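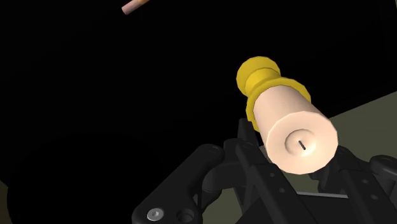

Code of practice for simulated grasp testing goes out to members

A working code for testing robotic grippers in simulation has been issued to member firms of the Rusent group, with comments open until the end of January. It sets out what a test record must contain before a simulated grasp may be quoted in a product data sheet or a safety file.

The code runs to 13 clauses. Most deal with record keeping. Clause 4, the longest, covers object models. Each model must be listed with its dimensions, its mass, the friction values applied to each surface and the source of those values. Where an object has a cap, collar or other fitting at one end, the record must state whether the parts are modelled as a single rigid body or as separate bodies with a joint between them.

Chrysanthi Karamanlidis, who edited the draft, said the clause was written after test houses compared results for capped cylinders and found that they did not agree. "Two laboratories had the same outline and the same gripper. One had put the centre of mass at the middle of the body and the other had allowed for the cap. Neither had written it down."

Simplified geometry is permitted. Low-polygon models may be used for both display and contact, but the contact mesh must be declared separately if it differs from the one shown on screen. A faceted cylinder can settle on a flat face between the jaws and give a steadier hold than a true curve would, and the code asks for a repeat run with the object turned about its long axis.

A grasp is to be counted as held only when the object has stayed within the stated limits for the whole of the dwell period. Still images may be attached to a record but are not accepted as evidence of a hold. Each reported grasp needs at least 52 runs, with starting positions varied by a published method, and failed runs must be kept on file with the rest.

The gripper model must carry the same revision number as the hardware drawing. Linkage grippers are also to be reported with the joint limits and closing force used. Fasteners may be left out of the contact model where they cannot touch the object.

Braltar and Fondar have both said they will apply the code to new work at once. Bellis has asked for a longer changeover, on the grounds that its archive of 2000 object models predates the friction requirement and would need to be re-entered by hand.

Iolo Gwilliam, who will collate the responses, said older records would not be withdrawn. They may be cited with the note "pre-code" beside the result. A revised text will follow once comments have been answered.

Comments (3)

gripwright
Does 52 runs mean per object or per object and pose? Clause 7 reads either way.

M. at the bench
Per pose, going by the worked table at the back. It should be in the clause itself.

tolerance_stack
Glad to see the contact mesh rule. We lost most of a month to a collision shape that was slightly fatter than the part on screen. Would like the same rule for finger pads.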